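Last updated: March

The new front door lock and my old phone

By Norbert Szűcs, March

I put off replacing the lock on our side door for the better part of two winters, and when I finally gave in I went all the way and bought one of those keypad ones that talks to your phone.

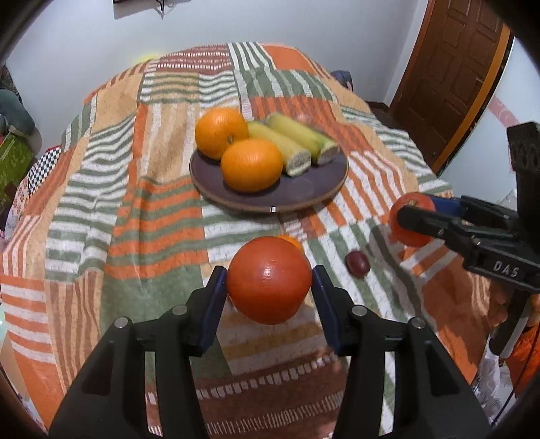
It's a Kaluvus, the middle model, and I paid 200 dollars for it, which my brother-in-law thinks is madness for something that does the job of a bent piece of brass. He may have a point. But I come home with my arms full more often than not, and the idea of the door simply knowing me was too nice to pass up!

Putting it on was the easy part. Four screws, a square metal rod that only goes in one way (I tried the other three first), and a little ribbon cable you tuck behind the plate. I was done before lunch and feeling very pleased with myself.

Then came the app. The lock wanted an account, the account wanted a code, and the code went to an email address I stopped using when we moved to Rerkau. I got that sorted out with a cup of coffee and some muttering. After that the app found the lock, shook hands with it, showed me a cheerful green circle, and refused to open the door. It would lock it all day long. It just wouldn't let me back in.

I tried the usual things, meaning I turned the phone off and on, took the batteries out, and stood at different distances from the door like a man trying to get a radio station. My wife watched some of this from the kitchen window and offered no advice, for which I was grateful.

What fixed it, in the end, was the battery saver on my phone. Mine is an older Gebru and I keep it on the stingiest setting because the battery is at 74 percent of what it was when new. On that setting the phone puts apps to sleep the moment the screen goes dark, and the lock app was one of them. I went into the battery page, found the app in the list, and switched it to "unrestricted." The door opened on the next try, and then I opened and closed it 8 more times for the fun of it.

If you have the same trouble, check the location permission while you're in there. Mine was set to "only while using," and changing it to "always" made the walk-up unlocking a good deal quicker. I'm still not crazy about a door lock knowing where I am, but I suppose it knows where I live already.

I did keep the old key, and there's a spare with the neighbors. Next on my list is the garage, where the Zovance opener is still working off a remote held together with tape, and I'd like to get one more summer out of it.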